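The Word on the Shirt

Wai-kit Siu
3rd November

A garment marked "free" has usually been paid for by somebody who wanted it worn. The same holds for a breakfast, a delivery or a night's parking. My complaint in this essay is about the way the word is used in prices, and in particular in the prices of small hotels and the firms that sell rooms for them.
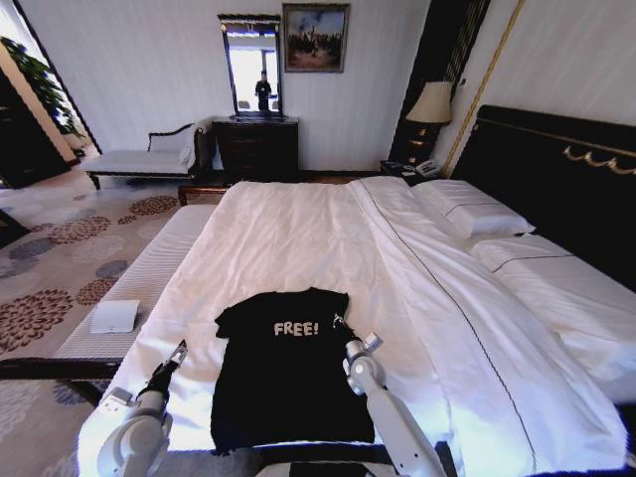
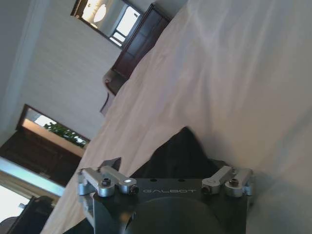

Pricing is a form of measurement. A stated price should let the buyer compare one offer with another, and any cost left out of it makes the comparison worse. The word "free" is the most common way of leaving a cost out. Printed across the chest of a black T-shirt laid on a white duvet, with an exclamation mark after it, it could refer to the shirt, the wearer or nothing at all, and no harm is done. Printed beside a room rate it makes a claim about money, and the claim is seldom checked.

Take a booking I made through Skimero last year. The room was listed at 132 pounds a night with free breakfast. The same room, on the hotel's own site, was 116 pounds without breakfast. The breakfast therefore cost 16 pounds. I do not object to the figure, which was fair for what was served. I object to its being given as zero, when a guest who eats nothing before noon pays it in full and has no means of seeing that he has done so.

Ryan Wainwright, who manages the books for the Gillow, a small hotel on the coast, has argued with me on this for years. His position is that separate prices are worse. Once breakfast is listed at its cost, so is the towel, then the kettle, and the guest arrives at a bill with 20 lines on it. He points to the airlines, and he has a case. A price can be broken up so finely that it also stops measuring anything.

I would draw the line by asking what share of guests can sensibly do without the item. Few can do without a towel, so the towel belongs in the rate and needs no mention. Plenty can do without breakfast or a parking space. Those should be offered at a stated price and taken off when declined. Between the two sits a small group of doubtful items, of which the late checkout is the hardest, as its cost depends on who is arriving next.

Delivery is a plainer case. Asura, from whom I buy office paper, offers free delivery on orders above 200 pounds. Below that, the charge is shown. The cost of the van is known to the seller either way, and above the threshold it is met from the margin on the goods. The practical effect is that I hold more paper than I need, in a cupboard that was meant for coats.

The usual reply is that buyers understand all this and make the allowance. Some do. The allowance takes time, however, and it needs a second price to compare against, which many sellers no longer show. I would accept "included" as a replacement. It is accurate and short, and it fits on the same sign.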